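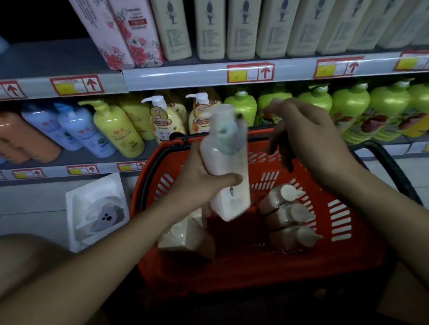 Head-camera view, toiletries aisle. White pump bottle held in the right hand, motion blur included.

1/ Notes on the hand tracker in Handedik, our tooling for turning first-person shopping footage into grasp labels. The current test set has 3,167 clips. Most of the trouble is in 157 of them.

2/ Those are the clips where the grasped object smears. The detector wants a crisp outline, and a white bottle moving fast doesn't give it one. Box center drifts toward the pump head, the grasp point follows, and the planner inherits a bad offset.

3/ First fix, from Iñaki Echevarría: stop trusting the object box when hand speed is high. Carry the last good grasp point in the hand frame and let the wrist pose move it. Window is five frames. Longer than that and in-hand rotation eats the gain.

4/ Second problem is the idle hand. An open left hand over the basket got labeled "pre-grasp" because the fingers were curled and there were bottles under it. We now require closing motion before that state can start.

5/ Shelves are their own mess. A line of lime-green pump bottles, all alike, will swap track IDs if you blink. Renzo Russo turned off re-ID for anything no hand has come near. Swaps on static stock stopped mattering.

6/ Still open: slotted basket walls. The segmenter reads the slots as small objects in about 3 percent of basket frames. Masking the basket first works but costs time per frame we don't have.

7/ Config and the failure list are in the Stonum repo, tagged 2024-12-15. Next labeling pass is in February. If you have a cheap basket mask, send it.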